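3. Preparing the labels and the first stock count

This section is for the person who will install Indix Stock in a small store room or workshop. Before you begin, please finish section 2 (Installation of the program and the license). If the program still shows the yellow bar "Not activated", go back to step 2.6, otherwise the labels will print with a test mark over the text.

3.1 What you need

The label printer, connected with the USB cable and switched on.
One roll of labels. The Pavside roll in the starter package has 300 labels.
The hand scanner with its charging stand. Charge it fully before the first use.
A list of your shelves or cabinets. A list on paper is enough.

Note: Labels from other makers can be used if the width is the same. For these you must do the calibration again (see 3.3).

3.2 Making the location codes

Every place where you keep something must have a code before you enter the first item. It is possible to enter items without location and correct them afterwards, but we do not recommend it. It takes double the time.

1. Open the menu Setup and choose Locations.
2. Click New Room. Type a short name, for example STORE or LAB. The name can have maximum 20 characters, and spaces are counted also.
3. Click New Shelf. The program proposes the next free letter. Accept it or type your own letter.
4. Click New Position. Positions are numbered from left to right, looking at the shelf from the front.
5. Repeat steps 3 and 4 until all shelves are entered.
6. Click Save. If you close the window with the cross, the new shelves are lost and there is no warning.

Caution: Do not change the name of a room after you have printed its labels. The old labels will still be read by the scanner, but the program will answer "Location unknown". If you really must change the name, use the function Rename and Reprint in the same menu.

Small things that are stored in bags or in clear containers should not have a position each. Make one position for the group and enter the things as separate items in it. In this way you can move a bag from the left to the right side without scanning it again. 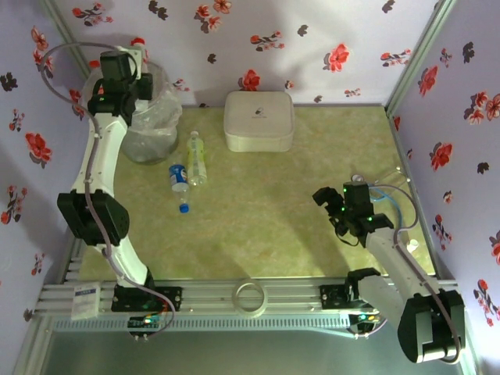 The same rule is good for drawers. One drawer is one position, also when it has inside dividers. Customers who gave a position to every divider have normally come back to the simple way after the first yearly count.

3.3 Calibrating the printer

1. Open the cover and put in the roll. The labels must come from below, with the print side up.
2. Close the cover until you hear a click on both sides.
3. Hold the Feed button until the light blinks two times, then let go. The printer pushes out some empty labels and stops.
4. In the program, choose Setup, Printer, Test Label.
5. Look at the test label. The border line must be complete on all four sides.

If the border is missing on the left or on the right, change the value Offset by one and print again. If it is missing on top, repeat step 3.

If the print is gray or has white stripes, clean the print head with a dry cotton cloth. The resolution must be set to 300 dpi. With the lower setting the small codes can be printed, but the scanner reads them only from very near.

Caution: The print head gets hot during long printing. Wait some minutes before you touch it.

3.4 Putting the labels on

Wipe the surface and let it dry. Press the label from the middle to the outside. On metal shelves put the label on the front edge. On plastic bags put it on the flat part under the closing. A label which goes over a fold cannot be read.

For round containers, turn the label so that the bars stand like the steps of a ladder when the container is upright. If you put it the other way, the code bends around the side and the scanner sees only one part of it.

Note: The Kadrić shelf holders (sold separately) have a clear window for the label. Put the label on the paper strip first and then slide the strip in.

3.5 First count

1. Take the scanner from the stand. The display shows "Ready".
2. Scan the code of the room, then the code of the position.
3. Scan the item. If it has no code, press New and type the name.
4. Type the quantity and press OK.
5. When the position is finished, scan the next position. You do not need to close the old one.
6. At the end, put the scanner back in the stand. The data are sent to the program and the display shows "Sent".

During the count nothing should be taken out or put back. If this is not possible, count one room at a time and lock it in the menu Setup, Locations, Lock.

3.6 Messages of the scanner

E04: The position was scanned before the room. Scan the room and start again with step 2.
E11: The quantity is empty. Type 0 if there is no item left.
Error 1769: The scanner and the program do not have the same version. Update the scanner with the Trondley update tool and repeat the sending. The counted data stay in the scanner.

Changes in this version: step 3.2.6 corrected, note about shelf holders added. Text reviewed by Serena Dal Bello, January 24, 2025.

Continue with section 4, Users and passwords.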